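Filed under: Facilities > Kitchens > Shared Kitchen Checks

Ivthorpe shared kitchen, dish area check
Sheet 3379, January
Checked by: Hafiz Sinaga
Follow-up: Etenesh Worku

1. Counter wiped, no crumbs or grease – OK
2. Plates free of chips and cracks – OK. Ran a finger around every rim. Pull anything that catches.
3. Printed rims and lettering not flaking – OK. No hand scouring on the patterned plates, please. The green pads take the color off.
4. Rack steady, no rust on the wires – FIX. One foot cap missing. Etenesh to order from Plernow, pack of 4.
5. Plates racked on edge, not stacked flat to dry – OK
6. Dish soap and towels stocked – LOW. One Kivi refill left.
7. Hot tap reaches temperature within 90 seconds – OK
8. Drain tray emptied – NOT DONE at 4 p.m. Left a note on the board.

Items open from last sheet: the cabinet hinge, still loose. Next check in February.

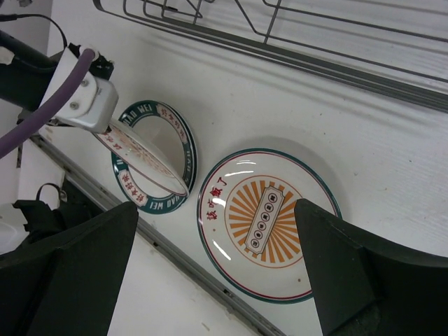
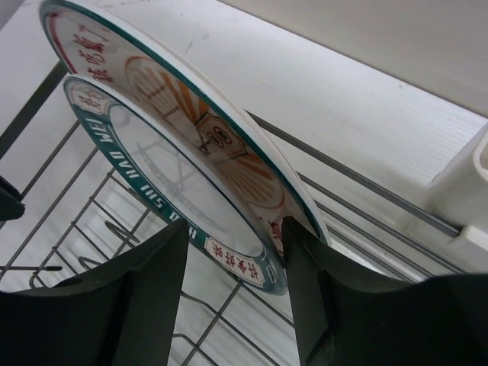
Patterned plates, on the tabletop (first photo) and upright in the wire rack (second photo).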